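Sunday, April 7, 2019

Back to the sourdough starter, then. I fed it at breakfast with 100 g of the Amildale rye and the same weight of water, and stood it on the shelf over the radiator, where it sulked all last week – though I do think it smells sweeter today, a bit like apples left in a bowl. The Brevska white is still the better flour for the loaf itself, so I weighed out 435 g of that and left it to soak while I scrubbed the tins.

Salt goes in after the soak from now on. I put it in too early last time and the dough was tight as a drum all afternoon, poor thing. 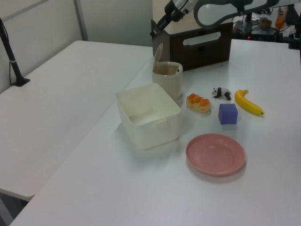
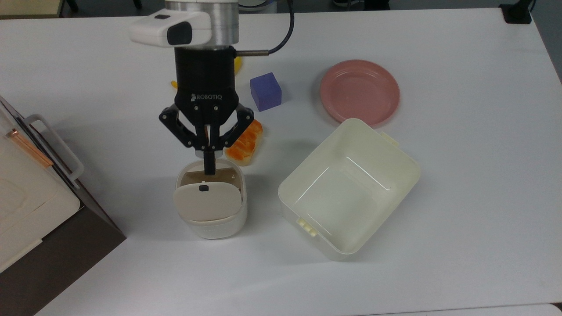
A remark pencilled under my last entry says the rye is being blamed for what is really a cold kitchen, and that the dough wants 3 more hours before anybody thinks of shaping it. Well, I'm willing to be told! I'll give it the extra time and bake the second loaf tomorrow, same tin, same shelf, oven a touch lower at 184.

Must order more rye – we're down to the last scoop.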